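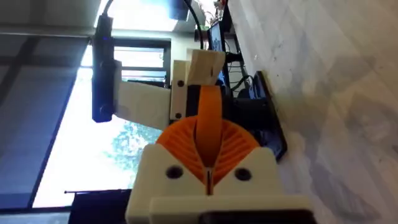

The ribbed orange part of the gripper, beside the window.

Endimora Demonstration Programme: Frequently Asked Questions

What does a session involve?
An operator guides the robot through a short task by remote control, and the movements are recorded. Each task is repeated until 92 usable demonstrations are held.

Do I need previous experience?
No. New operators complete 2 practice sessions at the Rønning site before any recording is kept.

May I move the arms by hand?
Only where the task sheet allows it. Hand guiding and remote control are recorded separately and must not be mixed within one demonstration. 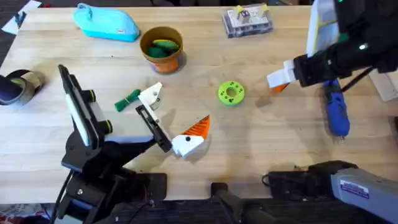

Two arms at the wooden table, with a lime-green ring between them.

What happens if I drop an object?
Please carry on if it can be reached safely - a recovery is often useful. Otherwise, end the demonstration and mark it as incomplete.

Who may use the recordings?
They are available to Endimora and to its partner, Skanetura. Other requests should be made in writing to the Drendell office.

How long are recordings kept?
For 3 years, after which they are reviewed.

Last updated: July 2019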